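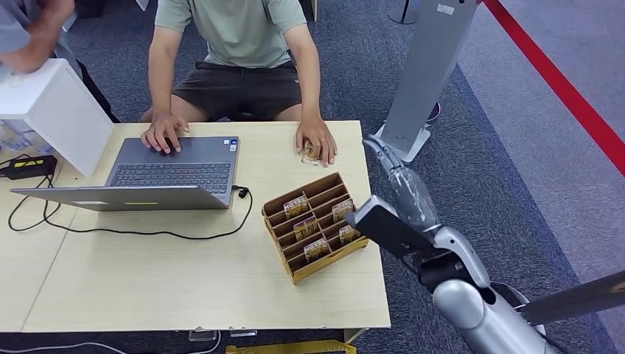 Tabletop & Hobby > Storage and Organizing > Card Storage

Tags: card trays, cardboard, DIY dividers
11 replies · 3 shares

slotgoblin
OK, need opinions before I buy anything else. I've been sorting my cards into one of those tan cardboard trays with the thin dividers, the kind that makes a grid of narrow slots, and I love it more than I expected to. Cards stand up, you can read the tops, done. My problem is the dividers. After a few months of me jamming cards in and yanking them out they're going soft at the corners. Do I tape them, replace them, or give in and get the plastic Lirkus one?

uvberg_fan
Don't tape! I taped mine and every card snagged on the way in. The Uvberg tray has slightly thicker dividers and mine has lasted since March with no fuss.

papercut60
Gonna disagree. Tape is fine if you fold it over the top edge of the divider – the snagging comes from running it down the sides. I did nearly 60 slots that way in one evening and they slide great.

uvberg_fan
60 slots in an evening sounds like a punishment lol

mudroommary
What are you keeping in it? If it's one card per slot, cardboard is plenty. If you're cramming 5 in a slot, of course it goes soft.

slotgoblin
...I am cramming 5 in a slot.

mudroommary
Well there you go :)

drawerlogic
Lirkus owner here and I sent it back. The front wall is the same height as the back, so you're fishing around for everything. I want a low front so the tops stick out where I can grab them. Cardboard wins for that alone, and it's 10 bucks cheaper.

papercut60
Agree on the low front. I also set mine at an angle on the table when I'm sorting. Easier on the wrist, and it leaves room for the laptop if you keep your list on there.

uvberg_fan
Until you drag the charger cable across and tip the whole thing over. Ask me how I know

slotgoblin
OK, plan for now: 3 cards per slot max, tape over the top edges only, and I'll get a second tray for the overflow. Does the Uvberg come in the smaller size?

uvberg_fan
Yep, both sizes. Get the small one, the big one bows in the middle if you pick it up by the ends.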